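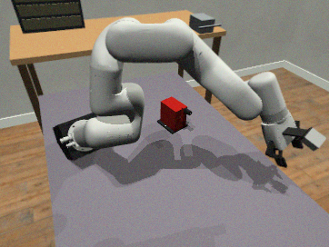
Aula 3 – Processo legislativo e liberdade de expressão

Notas de apoio, turma da manhã. Não substituem a leitura. Quem faltou em setembro: pedir o guião à Kelly Furnival.

Ponto de partida

Um projeto de lei não chega ao plenário como saiu do gabinete. Passa por consulta, comissão, alterações, às vezes volta atrás. A pergunta da aula: em que fase é que ainda se consegue mudar uma norma penal sobre discurso?

Resposta curta: quase todas, mas com custos diferentes. Na consulta é barato (basta escrever). Na comissão já é preciso um deputado que assine a proposta. No plenário é preciso maioria e tempo, e tempo há pouco.

Caso de trabalho: Semar

Jurisdição de papel, usada o semestre todo. Câmara única. O governo de Semar apresenta um projeto que pune a "difusão de conteúdo insultuoso" contra grupos protegidos. Consulta pública: 1115 respostas. Dessas, 993 contra a redação do artigo 3.º, as restantes a favor ou sem posição clara.

Atenção: número de respostas não é sondagem. Quem responde a consultas já está mobilizado. Serve para ver argumentos, não para medir opinião. Isto sai sempre mal nos trabalhos.

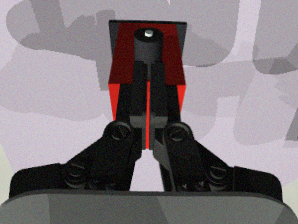
Fig. 1. Garra preta e cinzenta, objeto vermelho ao fundo.

Os três problemas do artigo 3.º

a) Limiar. "Insultuoso" é vago. Comparar com "ameaçador", que tem critério mais ou menos assente. Knut Lenz (texto 2 da coletânea) defende que o adjetivo isolado nunca chega, tem de haver um elemento objetivo: o que uma pessoa razoável entenderia.

b) Intenção. O projeto contenta-se com a probabilidade de causar hostilidade. Ou seja, pode haver crime sem dolo específico. Aslı Kaplan acha isto o defeito mais grave; eu punha o limiar primeiro, mas discute-se.

c) Âmbito. Não há exceção para conversa em casa. Nem para peças de teatro, nem para aulas. Ver a nota sobre jornalismo mais abaixo.

Cláusulas de salvaguarda

Para que servem: dizer ao tribunal, à policia e ao cidadão o que fica de fora. Crítica de doutrina religiosa, sátira, debate académico, proselitismo.
Redação fraca: "ter-se-á em conta a liberdade de expressão". Não obriga a nada.
Redação forte: "não constitui crime, por si só, a crítica ou discussão de..."
O "por si só" faz diferença. Sublinhar.

Argumento contra: as cláusulas são redundantes se já existe proteção constitucional. Duygu Tekin responde que a proteção constitucional atua tarde, depois da queixa, do interrogatório e da despesa com advogado. Efeito dissuasor, portanto. Quem tem medo do processo cala-se antes de saber se ganhava.

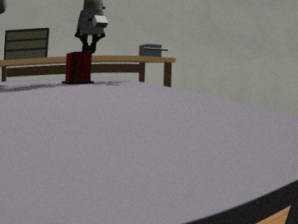 Voltando ao governo: porque é que cede? Hipóteses a trabalhar em grupo. Perdeu votos na própria bancada. Quer salvar o resto do diploma. Quer dividir a oposição, dando um pouco a uns e nada a outros. Em Semar foi sobretudo a primeira, com a deputada Sibel Yalçınkaya a anunciar que votava contra se a intenção não entrasse no texto.

Nota: cedência parcial muda a campanha. Os grupos que pediam a retirada total têm de decidir se aceitam melhorias ou se continuam a pedir a retirada. Associação Plestard: aceitou negociar. Fundação Kırmızıgül: não aceitou, e perdeu o lugar na audição da comissão. Nenhuma das duas conseguiu a exceção para o domicílio.
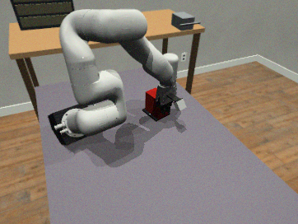

Jornalismo fica para a próxima aula, mas deixo o essencial. O semanário Prerkel pediu uma exceção para imprensa. Problema: quem é imprensa? Se for só quem tem registo, o blogue fica de fora. Se for toda a gente, a exceção come a regra. Solução possivel: proteger a atividade e não o estatuto.

Para ler
Lenz, texto 2 (todo)
Kaplan, texto 4, só a parte da intenção
Projeto de Semar, artigos 1.º a 3.º, com a nota justificativa

Para entregar
Uma proposta de alteração ao artigo 3.º, mais justificação. Máximo 100 palavras para a justificação, conto mesmo. Escolher um problema e resolver esse. Entrega até às 18h da véspera da aula, na plataforma, por email não aceito.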